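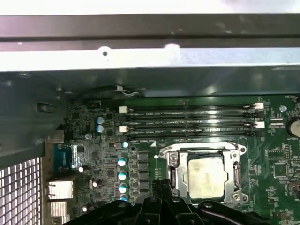
Progress report to the Limsakul Fund
Project Treleck: can a machine take over bench chores?
Prepared by Napaporn Sangkhawat, October 2020

Where we stand

You asked for a plain answer on whether a robot arm can do the dull work in a repair shop yet. For most of the work, no. For a few narrow jobs, maybe, if somebody else sets the table first.

The job we picked is the processor swap on an old desktop. A person opens the case, frees the chip, lifts it out, and puts another one in its place. Our bench staff at Hudus do it while talking about something else. We chose it because it looked easy, and I no longer think it is a fair stand-in for anything easy.

We have made 38 full attempts in this period. In 5 of them the arm got from start to finish with no hand on it. In the rest, a person stepped in at least once, most often to free the chip or to nudge it square. I would ask you not to read the 5 as a trend. They came on the same machine, with the same light, after a long morning of setup.

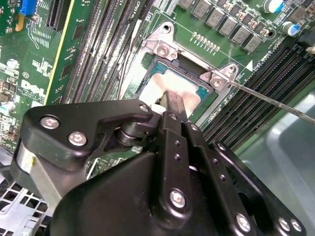
Getting a chip out is where most of our time goes. The arm has one gripper, and the job keeps asking for a second tool. With the black finger over the processor and a screwdriver on the bracket screw at the right, there is very little room left to work in, and the old thermal paste is still smeared across the metal. A technician would wipe that off without being told. We have no wiping step, and I have not promised one in the new work plan. Cleaning is a chore of its own, and soft, smeary stuff is harder for us than metal.

The supplier of the arm control software, Cendholm, says its next release will help with crowded spaces. It may. The last release was going to help with them too, and our results before and after it look the same to me.

Putting a chip back

Placing the processor is the part visitors like to watch, and the part I trust least. A small tilt is enough to spoil it. The pins in these sockets are fine and bend easily, and a bent one costs us a board. We have lost 8 boards so far. Spare boards and processors have come to $1,798, all within the parts budget.

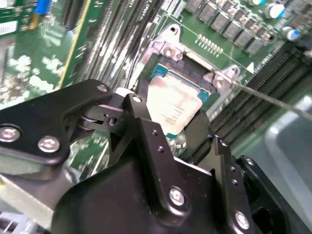
Pornthip Wiriya takes a kinder view of these results and asked that it go in the report. Her point is that a new hire also ruins boards in the first weeks, and that we never call that a failed project. She would like another round of attempts on the same machine before we judge anything, and she thinks I put too much weight on the hands-off runs when a shop could live with a helper that does half the job.

I take the point about new hires. But a new hire who learns on one computer can usually manage the next one. When we moved the arm to a different case model we had to teach it nearly everything again.

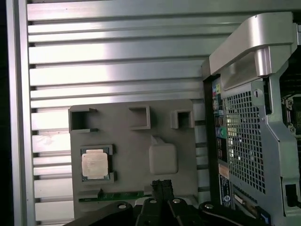 Reading time: 3 minutes

What the fixture does for us

The best gain of the period came from a piece of gray plate. It has a recessed holder that keeps the processor sitting square, so the arm knows where to find it. Fumbled pickups dropped sharply once we started using it. I am pleased with it, though I have to say that much of the credit belongs to the plate – a real shop counter has chips in trays, in bags and under coffee cups.

The same doubt applies to the household work in your original call. A kitchen has no holders. If we need a fixed place for each part to swap a processor, I can't tell you we are close to clearing a sink.

Plans up to December

We will run the second case model with the fixture and report those runs separately. We will also log every time a person touches the job, including the setup, which we have not been doing well enough. Pornthip gets her extra round on the first machine.

We are not asking for more money in this period. If the second model goes the way the first did, I will recommend that the household part be put off and the remaining funds moved to fixtures and better tools.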